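## Recording pick-and-place examples on the Brivell arm

These steps cover one session of teleoperated recording for the fruit-and-plate task. They assume the arm is calibrated and the Trindade recorder is running.

1. Lay the dark cloth over the table. Leave small creases in place and smooth only those that would tilt the plate.
2. Put the plate within reach of the gripper and one apple in the well.
3. Open the fingers and park the hand to the right of the plate.
4. Start the recorder, wait for the tone, then begin the approach.
5. Stop the recorder after the release, with the fingers open again.

Shift the plate by a hand's width between episodes and turn the apple so that the stem points a different way. Every ninth episode, swap the apple. Keep the start pose to the right throughout a batch; left-hand starts belong in a separate folder. 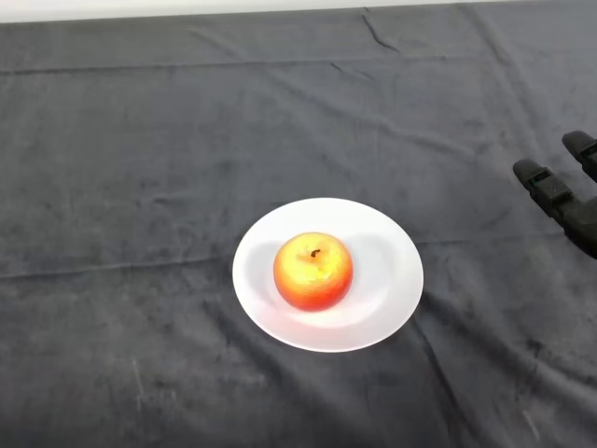
Janaína Brito asked whether failed grasps should be deleted on the spot. She had been dropping them from her Isemcombe batches and found that the policy never learned to try again after a slip.

Keep them. Mark the episode `slip` and carry on recording if the apple is still on the cloth or the plate. Delete only episodes in which the recorder lost a camera stream or the operator let go of the controls.

### Checking the batch

Run the Brirnow checker before uploading:

`brirnow check --task fruit_plate --min-frames 88`

Episodes shorter than 88 frames are rejected. The July set held 1,316 episodes before checking and 854 after. Most of the rejects were late starts, where the hand was already moving at the first frame.

Rejected episodes go to `held/` and can be trimmed by hand. Do not pad them with repeated frames.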